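Spent most of Sunday on the two-arm cell at Zollutport. Posting my notes as I go, mostly so Wenjie has them when she takes over in October.

Complaint was the gripper on the centre arm letting go early. Craig had already put the force up twice, and it made no difference.

Pulled the fingers off. One of the metal plates had a screw backed out 2 turns. Cleaned both faces, new threadlocker, torqued to spec, checked they close parallel with a feeler gauge.

Re-taught the tool centre point after that. If you take the fingers off, you redo the TCP — every time, no shortcuts. It was out by 5 mm in Z.

Also moved the white cable on the right arm. It was rubbing the bracket at full reach, so I gave it a longer loop before the clamp.

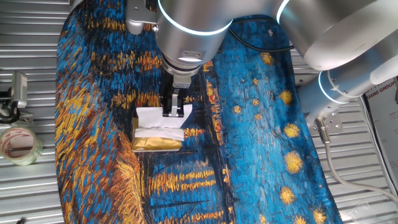

Grip force is back down to where Roxana had it in the first place. Too much and you drag the whole pack along with the tissue, too little and you lose it at the fold. I like tissue for checking finger alignment: the plates have to meet evenly on something that thin, and the gold wrapper is shiny enough to spot against the dark part of the mat if it shifts.

Ran 176 cycles before I packed up. Next check on the finger screws is at 700, and it's in the logbook under McKinnon.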